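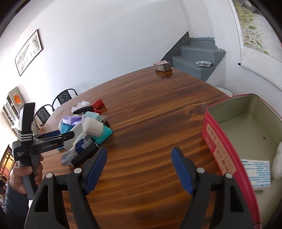 The big table, the pile, and the tin that is meant to sort us out.

I've been told the answer to a table like this is a tin. One tin, one handwritten label, everything that belongs together goes in and the rest finds another home. I have my doubts.

The theory comes from a booklet by a firm called Birkett, which Mandla Hendricks passed on to me in March with half the pages folded down. It says a household can clear any surface in 3 steps. Step one is "gather". We are very good at gathering.

So far the tin holds a card covered in blue print and a wad of cotton wool. The pile on the left holds a crumpled carrier, a perforated light-blue box, a blue cloth, packets, and a white roll that could be tape or bandage. If it's bandage it belongs in the tin. If it's tape it belongs in the drawer with the other tape. I expect this to take all evening.

The booklet's rule for small packets is to read each one and decide. Have you tried reading small packets? They're all folds and tiny print. Mandla says I'm making excuses. Mandla keeps plasters in a biscuit barrel.

Also, why a tin at all? You put one flat card in the bottom and it's gone from your life until the next clear-out. A shallow tray would do the job better, and Trarnen market had 2 going cheap last time I was over in Kiltville. I didn't buy them. I'm annoyed about that.

What I will grant is the label. A label in proper dark ink does make people hesitate before dropping a battery in. Whether they hesitate for over a week is another matter - my last one managed a fortnight and then filled up with string.

The cards at the far end are staying where they are. They look like playing cards, and those live on the table in my view, and Birkett can take that up with me in writing.

Comb-looking thing with the teeth: bathroom. That's one decided. Kettle's on.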